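Curnby Oral History Project
Progress report to the Malinowski Fund, second period
Prepared by Aldana Ojeda, project lead

Where we are

The short version for anyone reading this on a phone between meetings: the interviews are ahead of schedule, the transcripts are behind it, and the index has acquired a personality. Spending is inside the budget, with one line that needs your approval (see Money).

You funded us to record people who worked at the Tritton glove factory before it closed, and to put those recordings somewhere the public can find them. Our first report promised a working catalog by March. We have a catalog. Whether it works depends on how you feel about the search box, which still believes that "glove" and "gloves" are unrelated subjects.

Interviews

Wiesława Wróbel has continued to lead the recording sessions, and the people she talks to keep sending her their cousins. We had planned to spend this period persuading former cutters and stitchers to come forward. Most of that effort went into apologizing to the ones we couldn't fit in before summer.

The material is very good. We have the strike told from both sides of the same marriage. We have a detailed account of how the pattern room got its heating, which involves a goose. We have three separate people who claim to have designed the lined driving glove, all of them convincing, and a fourth who says it was copied from a catalog. Our policy is to record everybody and referee nothing.

One session was lost to a dead battery in the recorder. The speaker kindly came back the next Friday and told it all again, with a noticeably better ending. We have made a note of this in the catalog record.

Transcription

This is the part we would have liked to leave out. Our application assumed that software would produce a rough draft and a person would tidy it up. The software has never met a Curnby accent and does not seem to enjoy the experience. "Fourchettes," the narrow strips between the glove fingers, came out as "four shots," which made the shop floor sound livelier than it was. Gergely Bognár now works from a list of trade words and corrects as he listens, and this has sped things up, though it's still slower than the timetable we gave you. We propose moving the transcription deadline to the end of the next period and leaving the others alone.

Catalog and index

The catalog holds 1,314 entries, counting photographs, pay slips, union cards and the recordings themselves. Anoma Chowdhury has rewritten the subject headings twice. The first set was borrowed from a textile museum and had eleven terms for lace and none for leather. The second set is ours and has been checked by two former supervisors, who disagreed about what a "table cutter" was and are no longer sharing a ride to the sessions.

Scanning is finished except for the oversize pattern sheets. Those won't fit on our scanner, or on anyone's scanner that we've been able to borrow. Zunov has quoted for the job.

Public events

We held two listening afternoons in the library's upstairs room. Turnout was better at the second, when we put "lunch provided" on the poster in larger type than the name of the project. Wrapped sandwiches did more for local heritage that day than our newsletter has managed since it began.

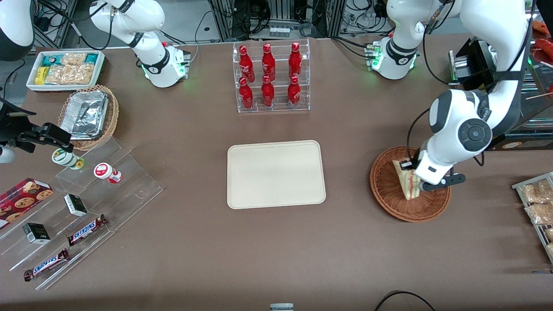 Money

The overspend is on travel, where we are $800 over. Several of our best speakers have moved in with their children, and their children have moved everywhere. We ask to cover this from the equipment line, where $3,000 was set aside for a second recorder and display case. The recorder has been bought. The display case was donated by a jeweler who was closing, and it locks, although only from one side.

Frauke Hamann has the receipts in order and will send them separately, as she doesn't trust attachments.

Next period

Finish transcripts for all recorded interviews.
Record eight more speakers from the waiting list, starting with the oldest.
Get the pattern sheets scanned, budget permitting.
Open the catalog to the public, once it has been introduced to plurals.

We need your answer on the travel line and the transcription deadline before we book the next round of visits.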